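Notes from the Plaltia Robotics Club: The Tabletop Pushing Project

Posted January 6, 2019

The members of the Plaltia Robotics Club have devoted the current term to a single subject, the movement of small objects across a table by pushing. I have advised the club for four years, and this is the first project in that time to continue past its original schedule.

The task is simple to state. An operator receives a written instruction, such as "move the green star toward the red star," and guides the arm until the instruction has been met. The arm does not grasp anything. All contact is made with a single straight rod, and the student must consider the angle of approach before each movement.

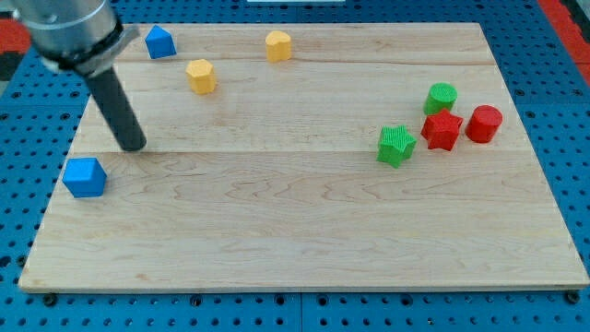

The arm over the board, with the blocks spread out for a session.

The blocks differ in both color and shape, and an instruction must therefore name each one with care. Students who wrote "the red one" were asked to revise their wording, as the board holds a red star and a red cylinder. I consider this part of the exercise as valuable as the operation of the arm.

Our record now contains 587 completed instructions. The goal adopted by the club is 800, to be reached before the regional student meeting in Salem in June. Each entry includes the instruction as written, the name of the layout, and a short remark by the operator. The entries are kept in Stoso, the logging program written by last year's members, which has required some repair.

Certain difficulties have been noted. The cylinders are apt to roll if they are tipped over, and the stars turn when they are pushed on a point. Operators are now advised to make several short movements in place of a long one, and to withdraw the rod fully before changing direction. 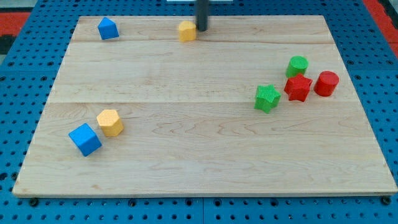
Plans for the Coming Term

The club will resume its regular sessions in the Hiltby building. Seven new members have been admitted and will begin with the written instructions before they are assigned time at the controls. Experienced members are asked to review the log for unclear wording and to correct any entry in which a block is named by color alone.

A revised list of layouts will be posted on this page when it has been approved.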